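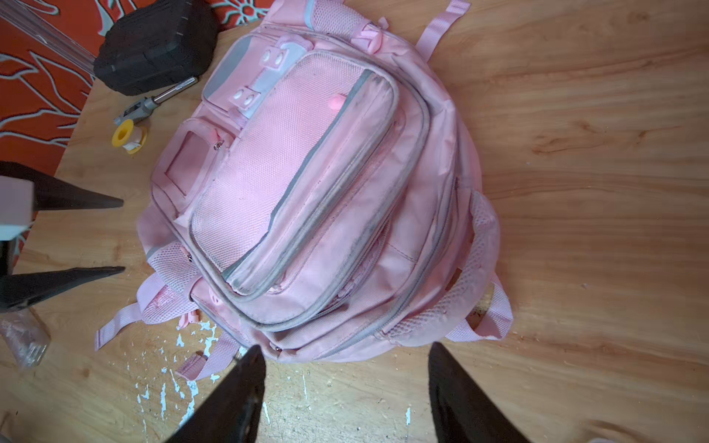
School Bag Packing Set, data card
Compiled by Rukhsana Kakakhel and Iqra Janjua. Last touched in January.

What it covers
Short recordings of children's school bags being laid out, unzipped, filled and done up again. The folder name is Rollow, after a bag shop we both remember and neither of us can find. There are some 400 recordings across 6 bags, and the pink one has the most, having the most zips.

The pink bag
Pale pink nylon, grey trim, and piping that has met a good many floors. Mesh pockets on both sides, a big front pocket with a small round pom-pom or button near the top (we argued, and the label list says "bobble"), and a larger zipped compartment curving round it. Grey marks on the zips and piping are grime and should be left unlabelled. Kulsoom Zaidi offered to wash it and was talked out of it.

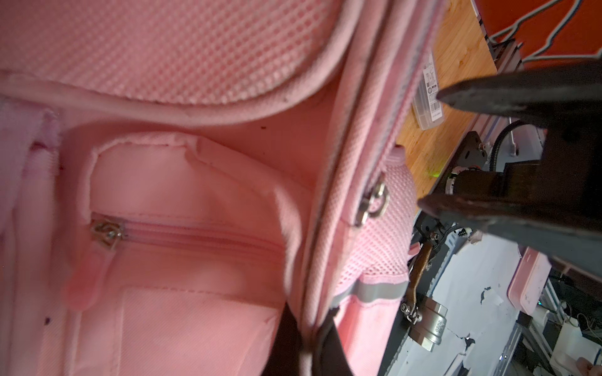
Label front pocket zips and main compartment zips separately. Early versions called everything "zip", and Farzana Qureshi spent an evening undoing that. A strap is a strap even when it's trailing across the table. Mesh pockets count as pockets, whatever the children use them for – mostly tissues.

Folders
bags/ one folder per bag
contents/ pencil cases, lunch boxes, one recorder
labels/ plain text, one line per action
old/ please don't

Known problems
The table has flaking white paint, which gets labelled as paper about once per new helper. Recordings under 20 seconds are usually someone changing their mind. Water bottles are badly under-represented, as ours leaked.

Corrections to Defne Polat, with the recording number.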